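Reading the Strip: Local Food and Drink Coverage
Week 4 handout: Openings, closings and "coming soon"

Please read before the session and bring one opening story from your own suburb, printed or on your phone. The recent ones are best. If the place has already shut, better still.
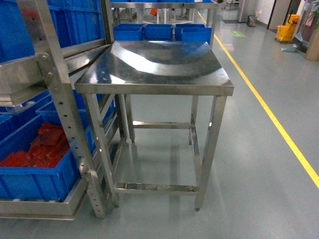
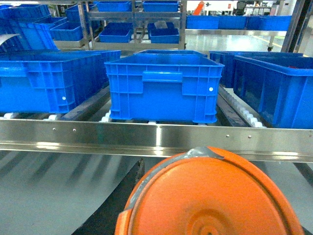
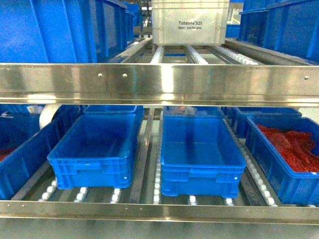
The opening story is the most common item in any neighbourhood blog or local paper, and it is usually the least checked. A writer walks past a shopfront, sees the paper has come down from the windows, has a look through the glass and files three paragraphs by dinner. Take what can be learned through glass. A square steel table with a lip along its front edge, or blue plastic bins sitting on inclined roller tracks, would tell you that stainless steel and plastic were on the premises. It wouldn't tell you what will be sold, who holds the lease, whether the kitchen has been inspected or when the doors open. Yet I have read plenty of stories in which a glimpse of equipment became "the fit-out is nearly complete", and from there "opening this weekend". Each step sounds reasonable and none of them was checked with anyone.

1. What an opening story claims

Most of them make the same handful of claims: a name, an address, a date, a kind of food or drink, and a guess at the atmosphere. Students tend to assume the date is the shaky one and the rest is solid. In my reading the name is nearly as bad. Businesses trade under one name and lease under another, and signs go up before the paperwork does. The Hullow place we will talk about in class was reported as Savik, then as Puvik, then as Savik again, because there were two signs in the window over the winter and each writer believed the one that was up on the day.

The address is worth a minute of your time as well. "On the corner" and "next to the chemist" are fine for people who live there now and useless to anybody searching later. Put the number in. Savik is at 102 Station Street, Hullow, and none of the early coverage said so.

The atmosphere guess deserves its own warning. Comparing a pub that hasn't opened to one that has is a favourite trick, and readers like it. The trouble is that you're comparing furniture. The feel of a pub depends on who drinks in it, how loud the music is, what a schooner costs and whether the staff look up when you walk in. You can't see any of that on a Tuesday morning with your hand cupped against the window.

2. Kinds of evidence, weakest first

Something a neighbour said. Useful as a tip. Don't print it as anything else, and watch yourself when you write "believed to be", which hides the whole question of who believes it. If it's you and the bloke in the newsagent, that's two people.

Something seen through the window. See above.

A sign. Better, though a "coming soon" sign costs very little and can hang there for a year. Landlords have been known to like them because an empty shop looks worse. Write down what the sign says, in its own words, and the day you saw it.

A social media account. It tells you that somebody wants customers. Check when it was set up and whether it has ever answered a question. An account with a logo and no replies is a sign on a different wall.

A liquor licence application or a planning notice. Now you have a document with a name on it. Read it to the end. It may ask for different hours from the ones in the publicity, or different numbers. The Savik application asked for 40 patrons, and the blogs were calling it a "big new pub".

The operator, on the record. Good, and still a sales pitch. Owners believe their own dates. They have to, because they're paying rent.

A receipt. The best evidence that a place is open is that you bought something in it.

3. Case notes: Savik and Pasaribu

Both were announced in July, both in Hullow, and both got the full treatment: long-awaited, much-needed, a sign the strip is turning around. I've left out the names of the publications. They will be easy enough to find and I don't want the class to turn into a pile-on.

Savik takes over the old pub site. The coverage leaned hard on nostalgia for the previous pub, which is odd when you look at what was written about that pub while it was trading. It was called tired, dark and overpriced. Once it shut it became the heart of the street. Keep an eye out for this in your own examples. Closing improves a pub's reviews more than any renovation could.

The reports also said Savik would "be offering food as well". Ask what that means. It could be a full kitchen with a chef, or a toastie machine and a bowl of nuts. The licence conditions might require food to be available, in which case the writer has presented a legal condition as a treat for the reader. One phone call would have settled it. I can't find any sign that the call was made.

Pasaribu is a grocery and lunch counter. Several pieces described it as the suburb's first Indonesian shop. Please be careful with "first". To write it you need to know about every shop that came before, including the ones that closed before you moved in. A reader wrote in to say there had been an Indonesian grocer on the same side of the street until 2000, and she named the dishes it sold on Saturdays. I have no reason to doubt her, and I'd also want to see an old business directory before I printed it. The library has them. The correction, when it came, changed "first" to "only", which is a claim just as large and wasn't checked either.

There's a second habit in the Pasaribu coverage. The shop gets one line on what it sells and three on how exotic the street is becoming. We learn the writer can say "welcome" in another language. We don't learn whether the shop opens on Sundays, takes cards, or sells tempeh fresh or frozen. Anyone who might have walked up there to spend money got very little from the piece.

4. "The strip is turning around"

Treat this sentence as an opinion until someone shows you a count, and then ask how the counting was done. Two openings in a month look like a trend if you don't write up closings, and closings are rarely written up. They don't send out a press release. A café stops opening on Mondays, then the menu shrinks, then there's a handwritten note about a family matter, then the locks are changed. If your outlet ran an opening story for that café, I think it owes readers a closing story, even two lines.

The exercise for this week takes one afternoon. Pick a single block. Walk both sides and write down each shopfront: trading, empty, or under work. Then go through the local coverage of that block for the past year and see which of the changes were reported. My guess is that you'll find the openings and hardly anything else. I could be wrong about your block, and if I am I'd like to see it.

5. Phrases to be wary of

"Believed to be due to open." Two hedges in a row, and readers will still turn up on the day.

"The team behind." Find out which members of the team. It's sometimes a former waiter.

"Just what the area needed." According to whom? There may be a perfectly good version of it two doors along whose owner reads your blog.

"Hidden gem." It has a sign and a front door.

"Artisan." Cross it out and see if the sentence loses anything.

"Watch this space." You're the one who is supposed to be watching it. Put a reminder in your calendar.

6. A fair word for the other side

Some of you will say that these are small, friendly items, written for free by people who like where they live, and that I'm taking a hammer to them. There's something in that. I would sooner have a blog that gets the date wrong than no blog. A wrong Friday costs a reader a walk in the rain. But small errors do get copied. The two-name muddle over Savik is now on at least one map listing, and it will probably outlast the carpet. The fix is cheap: say how you know, say when you looked, and go back.

For class

Bring your printed story with each factual claim underlined. Beside each one, write the kind of evidence from section 2 that you think it rests on. If you can't tell from the text, write "can't tell". Expect to write that a lot.

Bring your block list as well, in pencil if you like. We'll put the lists next to the coverage in the second half.

The written task is 400 words on one place that has opened in your suburb, with at least one claim backed by a document and one by a purchase. Keep the receipt and staple it to the back. It's due at the start of class on Tuesday, August 19, 2025. Late work goes in the box outside the office.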